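Über uns

Die Tischlerei Prikeo baut Innentüren und Zargen für Altbauten. Unsere Werkstatt liegt am Ortsrand von Plillasow, mit 584 Quadratmetern Fläche und einem eigenen Holzlager im Hof.

Gegründet hat den Betrieb Urho Kauppinen. Er führt ihn bis heute und nimmt die meisten Aufmaße selbst vor. Angefangen hat er mit Reparaturen an Kastenfenstern — die machen wir nur noch für Bestandskunden.

Was wir machen

Wir fertigen im Jahr nearly 200 Türen, fast alle nach Maß. Dazu kommen Futter, Bekleidungen und Schwellen. Alte Türblätter arbeiten wir auf, wenn Rahmen und Füllungen noch tragen. Lackiert wird im Haus, auf Wunsch nach Farbmuster. Schlösser und Drücker setzen wir vor der Auslieferung ein. Der Einbau gehört im Umkreis von 150 Kilometern zum Angebot, weiter entfernt liefern wir nur.

Bei der Sanierung der Wohnanlage Plalden haben wir die Wohnungstüren in zwei Häusern erneuert.

Türgriff mit runder Rosette auf grünem Türblatt
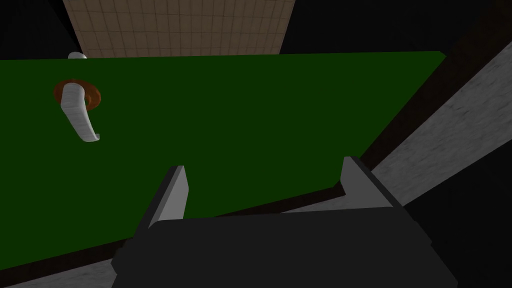
Besuch und Kontakt

Beratung nach Vereinbarung. Bringen Sie bitte Maße und Fotos der Einbausituation mit. Im Juli ist die Werkstatt zwei Wochen geschlossen, Anfragen per E-Mail beantworten wir danach der Reihe nach.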